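Branico Windows and Glazing
Home > Support > Frequently asked questions
Frosted glass, black frames, handles and cords

Which products does this page cover?
Frosted units in the Gonska series, fitted in straight or curved walls. Roof windows and doors have their own pages. Units supplied before the Gonska series use a different gasket, so the parts information below does not apply to them.

Is the frosting in the glass or on it?
Both types exist. Acid-etched glass is treated on one face and the finish is permanent. Film is a separate layer applied to the room side of clear glass. To tell them apart, look closely at a corner of the pane: film normally stops a small distance short of the gasket and leaves a thin clear line. Etched glass is frosted right up to the gasket.

Can I see out through it?
No. Light and large areas of color come through, outlines do not. If a view of the sky is wanted in one section, that section has to be ordered clear or have its film removed. Mixed frosted and clear glazing is a common order for bathrooms and stairwells.

Why does the glass change color from top to bottom?
Frosted glass scatters whatever light reaches it. A pane facing open sky looks bluish, one facing planting looks greenish, and one under an overhang or near a brick surface tends toward beige. Two panes from the same batch can look different on the same wall when they face different directions. This is not a defect and is not covered by the warranty.

How do I clean frosted glass?
Etched face: lukewarm water with a small amount of dish soap, soft cloth, straight strokes from top to bottom. Rinse, then dry the whole pane in one go. Drying in patches is the usual cause of streaks.
Film: same method, with less water near the edges. No blades, no ammonia, no melamine sponge.
Outside face: treat as ordinary glass.

The streaks come back after cleaning. What now?
First find out which face they are on. Wet a fingertip and touch the mark from the room side; if nothing changes, try outside. Grease on an etched face darkens it and can be removed with isopropyl alcohol on a white cloth. Marks that cannot be reached from either side are inside the sealed unit, and the unit has to be replaced.

How should the black frame be cared for?
Wipe with a damp cloth. Black finishes show dust and lime sooner than white ones, so the bottom rail usually needs attention first. Do not use cream cleaners or car polish. Small scratches can be touched up with the Gonska repair pen – shake it well and apply it in thin coats.

Where is the handle on a top-opening sash?
At the center of the bottom rail on most sizes. Very wide sashes may have 2 handles, one toward each end, and both must be turned before the sash is moved. On the standard handle, horizontal is the locked position. Some older handles were installed the other way, so check yours before forcing it.

The handle is stiff. Can I oil it?
Yes. Lift the cover plate, turn it a quarter turn and put one drop of light machine oil behind it. Work the handle back and forth several times. If it is still stiff, the fault is in the lock gear and the cover screws should be left alone.

Can the narrow lower pane be opened?
Not in the Gonska series. It is a fixed light, glazed directly into the frame. It can be ordered frosted or clear, independently of the main pane.

What length should a hanging cord be?
Keep it as short as daily use allows. Cords and tassels on blinds must end well out of reach of small children, and looped cords need a tensioner fixed to the wall. Do not tie a cord around the window handle.

How are windows fitted to a curved wall?
Each section is flat. The curve is made by setting adjoining sections at an angle and covering the joint with a corner post. The sill is templated on site after the frames are in. Allow 31 days from template to delivery for a curved sill, and slightly more in December.

Can one section be replaced without disturbing the others?
Usually. The glass comes out from the room side after the glazing beads are removed. Replacing a frame is a bigger job, as the corner posts on both sides have to be loosened. Curved-wall work is carried out for us by Van der Merwe, and a site visit is needed before a price can be given.
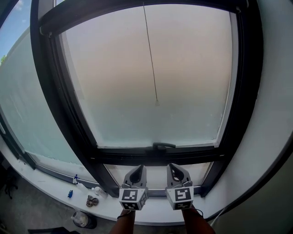
Durari, Jan 21, 2020
Black-framed window with frosted main pane, narrow lower pane and handle on the bottom rail, in a curved white wall. Parts questions not answered on this page go to Vasco Guerreiro in technical support. Please include the frame color and the type of frosting.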